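PLIRKBERG HOUSE NEWSLETTER
Kitchens and Common Rooms

Small counters: dish racks, mug trees and where to put the corn

The kitchen survey went under every door in the spring, and the answers are now typed up. Plirkberg House has 144 apartments and most of them have the same galley kitchen, with one run of counter between the sink and the wall. The question that got the longest answers was the last one: "What is on your counter right now?" People wrote on the back of the sheet. The most common answers were a toaster oven, a dish rack, mugs, and food that had not been put away yet.

This item collects what residents said works. Some of it disagrees with other parts of it. The kitchens are the same size but the households are not.

Dish racks

The old wire racks that came with the apartments are mostly gone. A good number of residents have gone over to a small wooden rack with slots, the kind that holds plates on edge and does nothing else. It takes up much less room than a full draining rack with a cutlery cup and a tray. The drawback is that bowls do not sit well in it, and pots do not go in at all. One household on the fourth floor keeps a folded towel next to the rack for those.

Two points came up again and again. First, wooden racks need to dry out. Stand the rack on end at night or move it away from the wall. Racks that live in a puddle beside the sink turn gray along the bottom rails and then start to smell. A light wipe with mineral oil twice a year is enough for most of them.

Second, skip a slot between plates if you have the room. Plates packed into neighboring slots stay damp where they nearly touch, and the glaze gets marked over time. A rack with a plate in every other slot is dry by bedtime.

Several people leave their everyday plates in the rack for good and have given up the cupboard shelf. For one or two people this makes sense. You wash the plate, it goes back in the slot, and it is there in the morning. A family of five wrote that they tried it for a week and stopped.

Plates in different colors got a mention from three households with roommates. Each person has a color and washes their own. According to the survey this works well in two of the three.

Mug trees

Opinions are split. Those who like mug trees say they free up a whole shelf, and a shelf in these kitchens is worth having. Those who do not like them say the mugs get dusty and the tree tips over.

The tipping can be helped. Buy one with a wide, heavy base, and load it evenly, one mug on each side before you start on the next pair of pegs. A tree with four mugs all on the sink side will go over when somebody bumps the counter. Large soup mugs should stay in the cupboard. So should anything with a handle too narrow to slide on and off the peg easily, because that is how handles get chipped.

Dust is only a problem if you own more mugs than you use. The suggestion from the sixth floor was to hang the mugs you drank from this week and put the others away, or bring them down to the swap shelf in the laundry room. The swap shelf is full of mugs already – please bring plates or glasses if you have them.

Measure the height before you buy. The gap under our upper cabinets varies a little with the floor, and a tall tree that fits in the store may leave no space to lift the top mug off its peg.

Baskets

Wicker baskets are the cheapest fix on the list. A low oval one holds whatever is going to be eaten in the next day or so, and it can be picked up with one hand when you need the counter. Residents use them for onions, lemons, bread rolls, avocados and tomatoes. Potatoes do better in the dark, under the sink or in the hall closet.

Corn on the cob is in season and a few people asked about it. Corn is sweetest on the day you buy it. A basket on the counter is fine for the afternoon if you plan to cook it that night. If supper is tomorrow, leave the husks on and put it in the refrigerator.

Shake crumbs and onion skins out of the basket over the trash once a week. Wicker can be rinsed in the tub with a little dish soap and a soft brush, but it has to dry fully before food goes back in. Please do not rinse baskets in the laundry room sink. The drain there was cleared in the winter at some cost.

Toaster ovens

Keep the sides and top clear. This was in last year's fire notice and it is still the most common thing found during apartment visits. Bread bags, mail, paper towels and pot holders should not be stored on top, even when the oven is off. The side walls of a countertop oven get very hot when it is set to 400 degrees, and a plastic bag will melt against it.

Leave space behind it as well. How much depends on the model, and the manual will say. If you have lost the manual, the maker usually has it online under the model number.

The crumb tray slides out from the front or the bottom on nearly every model. Empty it when you take the trash down. If the oven smokes when you turn it on, the tray is the first place to look.

Plug the oven straight into the wall. Do not use a power strip or an extension cord, and do not run it on the same outlet as the electric kettle. The kitchen circuits in the east wing will trip if you do, and resetting them means a call to the front desk.

Covering the counter

Brown paper, oilcloth and cotton table covers were all recommended for protecting the counter or a side table. Oilcloth wipes clean and lasts longest. Cotton looks nicer and goes in the wash. Paper is good for one messy job, such as shucking corn or pitting cherries, and can be rolled up with everything inside it. Keep any cover well back from a hot appliance, and do not let it hang down in front of the stove.

Extra storage

For those who are short of cupboards, a low cabinet with wire mesh sides was a popular choice. Air moves through it, so it suits onions, squash and bread. It can stand on the floor or at the end of a table if the table is sturdy. Choi Housewares on Mindau Street carries a couple of sizes and will hold an item for residents until Saturday if you call ahead. The smaller size is 12 inches deep and fits beside the refrigerator in the one-bedroom layout. It does not fit in the studios.

Please do not screw shelves into the tile. Wall shelves elsewhere in the kitchen are allowed with a signed form from the front desk, and the form has not changed.

Where to start

If the counter has gotten away from you, take everything off it, including the things you think belong there. Wipe it down. Put back the oven first, with its space around it, and then the rack. After that, put back only what you used in the last two days. Leave one clear stretch wide enough for a cutting board – most people who said they were happy with their kitchen had one, and most who said they were not happy did not.

The rest can go in a box in the closet for a month. Whatever is still in the box at the end of it can go to the swap shelf (other than mugs, as noted above).

A blue plate and a yellow one in the wooden rack, two mugs on the tree, corn in the basket:

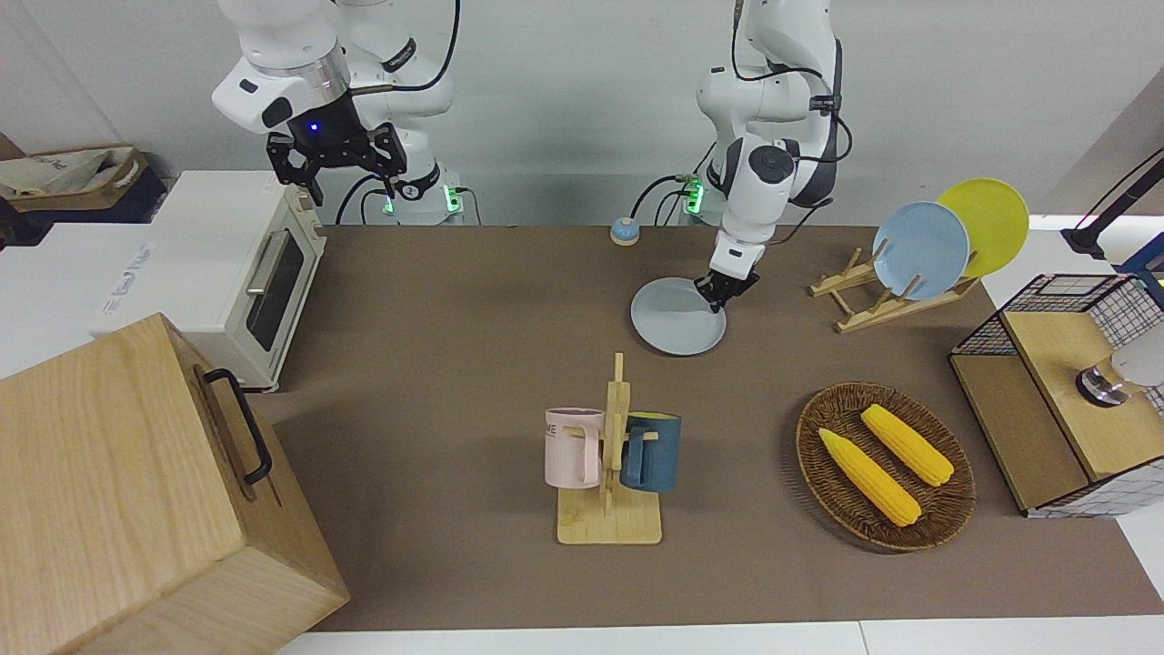 Laundry room hours

The laundry room closes early on Saturday while the two older dryers are serviced by Plolier. The swap shelf will be out of reach until the room reopens on the next morning. Loads left in the machines will be moved to the folding table.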